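Flallimgate Property Owners & Renters Board
Thread: transfer tax on second homes, who is really paying this

dirtroad_deeds
Closing on a two bedroom off Heffernan Road in January. Title company now says I owe the second home surcharge because I still have my name on my mom's place. I don't live there, never got rent from it. 2,000 extra at closing. Anyone fought this and won?

plumb_level
Did you file the county residency form? Not the state one. The county one. If it's not on file they treat you as a second home buyer by default, doesn't matter what you own.

dirtroad_deeds
Filed the state one. Didnt know there were two.

plumb_level
There's your problem. You have 10 days from the notice.

rentroll_rita
Sorry but I think the surcharge is fine. 19 units in my building and 5 of them sit dark all year. Somebody owns those. Let them pay.

dirtroad_deeds
Ok but I'm not them?? I want to live in the thing

hollowcore
Rita the people with dark units bought through an LLC and pay zero surcharge. Read the ordinance, section on entities. It hits people with a parent's house or a divorce that isn't done. Same as the filing rule before it, sounded tough, big players walked right past.

rentroll_rita
Then fix the entity part. Don't scrap the whole thing. Before the surcharge we had nothing.

hollowcore
Before the surcharge we had sales. Look at Brorano, two streets of finished houses and signs out front since summer. Builder can't move them.

plumb_level
Brorano isn't moving because the prices are nuts and the road floods. Not a tax thing

gable_end
Agree with plumb. We toured Brorano, nice kitchens, no drainage. Went with a rental at Zutalero instead and no regrets so far. Small place but the table fits and we cook at home most nights. 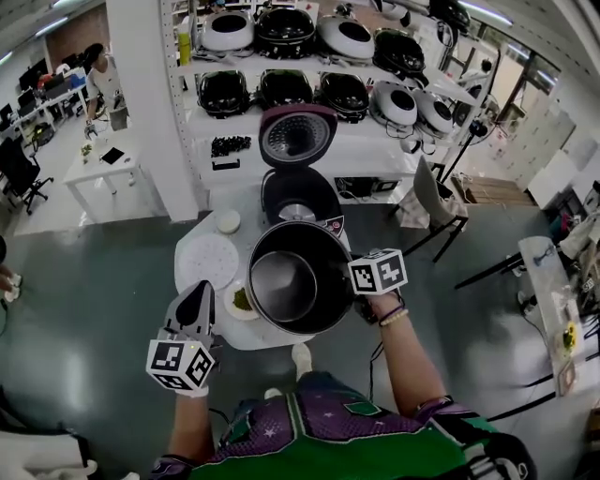 Rice cooker open on the round table, pot out

gable_end
Anyway re the surcharge, our landlord tried to pass it on to us as a "fee" in the lease. Is that even allowed? He bought the unit last year.

rentroll_rita
No. It's on the buyer at transfer. Can't show up as a line item on a lease. He can raise the rent when the term is up but he can't call it that.

hollowcore
He can call it whatever he wants until somebody complains. Which is my point. Renters end up with it one way or another

rentroll_rita
So complain. County housing desk, second floor, they close at 4. Bring the lease.

gable_end
Thanks, will do. Have it in writing too, he put it in an email

dirtroad_deeds
Update. Called the county. They'll take the residency form late if the deed hasn't recorded yet. But being on mom's title still counts unless my share is under half, and they want the old deed to prove it. It's me and two brothers so should be under. Digging for the paperwork now.

plumb_level
Get a certified copy, they bounced my photocopy. Recorder's office does it while you wait.

hollowcore
And when they say the surcharge gets refunded "automatically" don't beleive it. Mine took a second letter. Better to get it off the closing statement before you sign.

dirtroad_deeds
Title lady says she'll hold the statement till I bring the stamped form. Going tomorrow at 8:30.

rentroll_rita
Good luck. Still think the tax should stay.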